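Werkstatt > Notizbuch > Büchsenmacherei > Bestand und Buchführung

30. Dezember 2018

Jahresabgleich Waffenbuch gegen Tresor. Letzte laufende Nummer im Buch 1.739, im Regal hängt auch die 1.739, soweit gut. Dazwischen drei Unstimmigkeiten, alle bei Kommissionsware. Zwei davon Zahlendreher in der Seriennummer (einmal von mir, Handschrift). Die dritte: Doppelflinte von Yadav, steht noch als Eingang drin, Überlassung fehlt, Waffe ist aber weg. Lieferschein gefunden, lag im falschen Ordner. Nachgetragen, mit Datum und Kürzel, nichts überschrieben!! Bitte alle so machen, durchstreichen und daneben schreiben, kein Tippex.

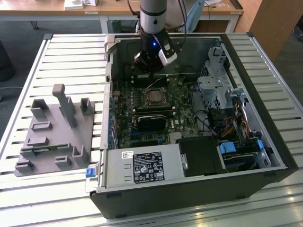 Alper Güler

Covora-Export nochmal gezogen, Summe stimmt jetzt mit Papier überein. Achtung, der Export lässt Wechselläufe weg, wenn bei der Grundwaffe kein Haken bei "Zubehör" gesetzt ist. Hat mich den halben Vormittag gekostet. Haken nachgesetzt, Ausdruck liegt vorne im Ordner.

Tresorraum: Luftfeuchte zu hoch, Hygrometer am Regal zeigt deutlich mehr als das an der Tür. Welches lügt? Salztest angesetzt, beide zusammen in der Dose, morgen ablesen. Trockenmittel im linken Schrank war durch, getauscht. Rechts noch ok. An zwei Läufen leichter Flugrost, nur aussen, abgewischt u. geölt. Fingerabdrücke, schätze ich. Handschuhe hängen jetzt am Haken neben der Tür.

Stilthorpe-Schrank klemmt wieder am unteren Riegel. Türe leicht anheben beim Schliessen, dann gehts. Kein Fett ins Schloss, hatte der Monteur im März ausdrücklich gesagt. Termin machen.

Repetierer Kunde (Karte 7): Abzug kriecht. Abzugsgewicht dreimal gemessen, streut zu stark für eine Aussage. Zerlegt, altes verharztes Öl überall, sah aus wie Honig. Gereinigt, hauchdünn geschmiert, noch nicht neu gemessen. Am Abzug wird nichts verstellt, bevor der Kunde angerufen hat. Auftrag lautet nur auf Durchsicht.

Schaft von demselben: Haarriss hinter dem Systemkasten, erst bei Streiflicht gesehn. Mit Bleistift Anfang und Ende markiert. Wenn er weiterläuft, reden wir über neu betten, vorher nicht.

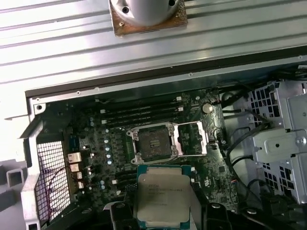 Gehäuse offen, Blick auf die Hauptplatine

Humer: Lieferung Schaftschrauben und Riemenbügel unvollständig, Bügel fehlen komplett. Rechnungsnr. 2.955, noch nicht freigeben. Mail ist raus, Antwort wohl erst im neuen Jahr. Bis dahin die gebrauchten aus der Schublade, aber nur für Leihwaffen.

Offen:
- Hygrometer ablesen, Ergebniss hier eintragen
- Kunde Karte 7 anrufen (Abzug + Riss)
- Yadav Kopie Überlassung schicken
- Stilthorpe Monteur
- Schlüsselprotokoll, letzte Seite fast voll, neue anlegen

Schlüssel übergeben, Alarm scharf, Licht im Flur brennt noch, Schalter defekt. Steht auch schon auf der alten Liste.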